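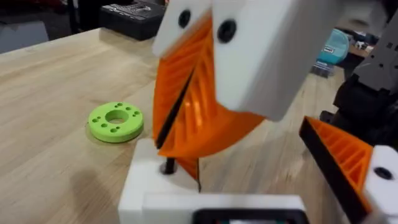

The green ring on my bench top. Eight small holes between the middle and the rim.

Prosulari Workshop Board > Odds and Ends > What would you do with this ring?

benchrat_lou
OK folks, I need ideas. The lime green ring in the picture came to me in a box of mixed parts I bought at the Gutham swap meet, along with a bunch of hinges I wanted and a coffee can of washers I didn't. It's a thick flat disc with a big round hole in the center and eight little holes going around the face. No paperwork, no bag, no label on the box except somebody's grocery list.

I've had it sitting on the table for two weeks and I keep picking it up. It's a cheerful thing! I'd like to put it to use but I can't settle on what for. My wife says trivet. I say there has to be something better than a trivet for a part with that many holes in it. What have you got?

quartersawn
Spacer. Somebody had a flange on one side and a flange on the other and needed them farther apart. The color just means somebody could find it on the floor.

Nice table by the way. What's the wood?

benchrat_lou
Thanks! No idea on the wood, it was an old door-sized slab from my uncle's place. Light, straight grain, planes like butter if you go the right way and fights you the whole time if you don't. Finished it with Charpentier wax, 2 coats, and I should have stopped at one.

tin_pan_ally
Not a spacer, or not only. If it was just a spacer why bother with eight holes? Four would do. I think it's an indexing plate. You pin it at one hole, do your cut, turn it to the next hole, pin it again. I made one out of scrap for fluting table legs and it looked a lot like yours except ugly and brown.

quartersawn
Plenty of flanges have eight bolts, Ally. Go look at any big pipe.

tin_pan_ally
I've looked at pipe, thank you. Those holes look small to me for that size ring. You wouldn't hang anything heavy off them.

quartersawn
Who said heavy?

mossback
You two should get a room with a drill press in it.

Lou, first question before anybody guesses any more: what's it made out of? Can you mark it with a fingernail? Does it ring when you tap it or go thud? I can't tell a thing from a picture and neither can these guys.

benchrat_lou
Fair. Thud. Fingernail does nothing. I tried the back edge with a knife and got a tiny green curl, so the color goes in at least as deep as I was willing to cut. Plastic of some kind is as far as I'll go. It sits dead flat, no rock at all when you press on the rim.

mossback
Then forget the trivet. You don't know what plastic and you don't know what heat does to it, and you've got a waxed table under it. Tell your wife I said sorry.

benchrat_lou
She says you can come over and tell her yourself.

daisywheel
String art! Or a kumihimo braiding disk, kind of. Big hole in the middle for the braid to drop through, and you work the cords around the outside. Real ones have slots on the edge so you can pop the cord in and out and you'd have to cut those. But you could cut those! I've been braiding on a Jillov disk for almost 6 years and it's foam and it's falling apart, I would be thrilled to have a hard one.

Or a wind chime. Eight holes, one for each string. It would look so cute in that green.

tin_pan_ally
Chime is good. I still say try it as an index plate first. Put a dowel through one of the holes and see if it fits snug.

quartersawn
The center hole is too big for an index plate. What's it turning on? You'd have to make a hub to fill it.

tin_pan_ally
So make a hub. It's a piece of wood, you own a lathe, I've seen it.

quartersawn
If I have to make half the tool I might as well make the whole tool.

mossback
That's fair, I'm with him on that one. I did the hub thing once for a sanding disc and it took me an entire Saturday to get the wobble out. Never used the disc after.

benchrat_lou
OK, went out and tried some stuff after supper. I measured hole to hole with dividers and they step around pretty evenly, one is off by a hair but that could be me. 1/8 dowel is sloppy and 3/16 won't go in. So, Ally, you could pin it but you'd be turning down pins.

The chime is winning right now. I've got some copper tube left over from the humidifier line and I could cut 7 lengths and leave one hole for hanging... no wait, that would hang crooked. Eight, and hang it from wires coming up through the same holes. Would that tangle?

daisywheel
It won't tangle if you knot above AND below the ring at each hole. Use fishing line, the thick kind. And hang something in the middle for the tubes to hit, a wood ball or whatever, you've got all that nice open space.

quartersawn
A spacer with tubes hanging off it. Fine. Drill the tubes a little under a quarter of the way down from the top and they'll ring better.

tin_pan_ally
An index plate with tubes hanging off it. But yes he's right about the quarter.

benchrat_lou
Cutting tube this weekend. Anybody got a trick for deburring the inside that doesn't involve me ruining another pocketknife?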